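3. Silence at the Table: What Guests Wrote

We came to the guest books slowly, and with some reluctance on my part. When this study was planned, the interviews were supposed to carry most of the weight, and the guest books were going to supply a pleasant quotation here and there. Ulla Lappalainen, who had spent several winters as a retreatant before she ever thought of studying retreats, kept telling me that people write things in a guest book on their way out the door that they would never say to a researcher with a recorder on the table. She was right, and the present section rests almost entirely on those pages.

The books come from three houses. Mostemness is the oldest and the most plainly Ignatian in its habits, with directed retreats through most of the year and a long silent stretch every October. Joltonell began as a convent guesthouse and still feels like one (the sisters remain in the east wing, and the bell is theirs). Evthorpe is the youngest, ecumenical from the start, and it welcomes a good many people who would not call themselves religious at all. We had hoped to include a fourth house, Escobedo, but its books were damaged in storage and the surviving pages were too few to set beside the others in any fair way. I mention it here because the director there was so generous with her time, and because her remarks on kitchen work shaped the questions we later asked of everybody else.

Across the three houses we read 1,690 signed or initialed entries. An entry counted as one entry whether it ran to a single "thank you" or to both sides of a page, and entries written jointly by a couple or a parish group were counted once. Of these, 1,186 mention meals in some way. That surprised us a great deal. We had set up our categories to catch remarks on prayer, on spiritual direction, on the grounds and the chapel, and had put food in with "general comfort," next to the mattresses and the heating. We had to go back to the beginning and read everything a second time with a new set of categories, and I am glad we did, although I was not glad that month.

3.1 Eating without talking

A first-time guest is usually told about silent meals on arrival, and usually nods. What the guest books record is the distance between that nod and the first actual supper. Writers describe hearing their own chewing. They describe not knowing where to put their eyes, or passing the salt to someone who did not want it and having no way to sort the matter out. One woman at Joltonell wrote that she ate her soup so fast on the first night that she was back in her room before the kettle she had left on had boiled, and that by the end of the week she was the last to leave the table and sorry to go.

That movement, from hurry toward something slower, is the most common story in the books. It is seldom told in religious language. People who write at length about the Exercises, and who have plenty of vocabulary for consolation and desolation, will drop it completely when they come to the dining room and write instead about bread, or steam on a window, or the way a stranger folded a napkin. I have come to think this plainness deserves attention for its own sake. Ignatius himself attached a set of rules about eating to the Third Week of the Exercises, and retreat directors have sometimes been a little embarrassed by them, as if they were a household note that slipped in among the serious pages. The guests seem to take the subject very seriously indeed, whether or not they have ever heard of the rules.

There are dissenting voices, and I would not want to pass over them. Some guests found the silence at table cold. A man at Evthorpe, recently widowed, wrote that he had eaten alone in a quiet kitchen for a year and had not come all that way to do it again in company. The house took his comment to heart and now keeps a small side room where anyone may talk over lunch. Several later entries thank the staff for that room, including two from people who say they never used it and simply liked knowing it was there.

3.2 The work around the meal

A smaller group of entries concerns what happens before and after eating: laying out, serving, clearing, washing, wiping down. Practice differs a good deal from house to house. At Mostemness every retreatant is given one light task a day, and it is nearly always in or near the kitchen. At Joltonell the sisters prefer to do this work themselves and will accept help only from those who ask twice. Evthorpe posts a sheet by the door, which guests may sign or leave alone.

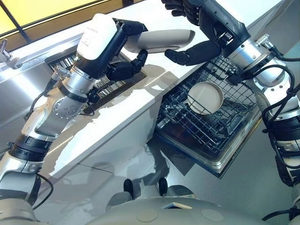

Figure 2. Robot hands over a white countertop, one gripping an elongated white object and the other reaching toward its far end.

The Mostemness entries on this subject are the warmest of the three sets, which is a little puzzling, given that the guests there have no choice in the matter. I would have expected some grumbling, and there is some, chiefly about the hour. (Breakfast things are laid before morning prayer, and it is dark for much of the year.) But a great many writers single out the daily task as the part of the retreat they expect to miss. They like that it has an end. Prayer, as one of them put it, had been going badly since the day she arrived, but the cups were done by nine and she could see that they were done.

Ulla Lappalainen reads these remarks as evidence that manual work steadies the retreatant, giving the attention somewhere modest to rest while deeper things go on underneath. I find that persuasive as far as it goes. My own reading leans more toward companionship. Two people drying dishes in silence are doing something together in a way that two people praying in adjoining rooms are not, or at least do not feel themselves to be, and the entries are full of small recognitions of this kind: the other pair of hands at the sink, the person who always took the heavy pan. We have talked this over many times – usually, I should admit, while washing up – and have agreed to leave both readings standing, as the books themselves give no strong reason to choose.

3.3 Some cautions

Guest books are polite documents. They lie open in a hallway, and the writer knows that the next guest and the cook will both read what is written there. Unhappy guests may sign a name and a town and nothing more, and those who leave early often do not sign at all. We therefore make no claim that the proportions reported above reflect how retreatants feel in general. They reflect what retreatants thought worth writing down, in front of others, with a coat already on.

There is also the matter of regulars. Mostemness in particular has guests who return every year, and several of them appear in the books again and again, in handwriting we soon came to greet like an old friend's. We kept each of their entries, reasoning that a person may see a meal quite differently from one year to the next. A reader who prefers to count persons in place of entries would arrive at smaller totals, though the three houses would keep the same order.

Finally, the categories were ours, and we both like to eat. A remark such as "everything was given to us" might be about supper or about grace, and where the surrounding lines did not settle it we left the entry out of the meal count. The interviews, to which we turn in the next section, gave us the chance to ask a few of the writers what they had meant. Most of them laughed and said they could not remember, and then went on to describe the soup.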